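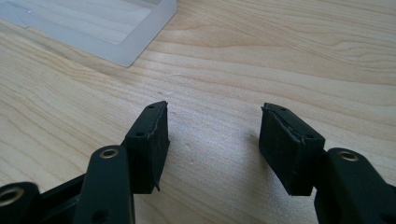 The hand-held gripper open over the demo table, with the torn edge of the pad lining showing.

Visit to Tommont, Rultthorpe, Oct 13, 2026

Dorota Jasińska and I went to the Tommont open day to look at the hand-held gripper kit, which we may buy for the teaching lab at Multmont. The workshop is on the first floor above the loading bay. Parking is at the back.

Gráinne Kinsella ran the session. The kit is sold in sets of 3 or 4, with spare pads. You carry the gripper by hand and do the task yourself, and the recording is used later to train an arm. We each had a turn moving small parts in and out of a plastic tray.

The linkage is black plastic with brass-coloured bushings. The action was light and I had no trouble with thin items. Dorota found the handle too wide for long use.

My main doubt is the pads. On the one we tried, the black lining had lifted and was ragged along the edge on both fingers, with a corner hanging down on the left. Gráinne said they allow 500 grasps before changing a lining. Our students would get through 200 in an afternoon. Spare linings are sold separately and she did not have a price to hand.

Abou Zeid bought a set in May and has offered to let us see it in use. Dorota will ring them. I have asked Tommont for a written quote including linings, and whether the handle comes in a smaller size.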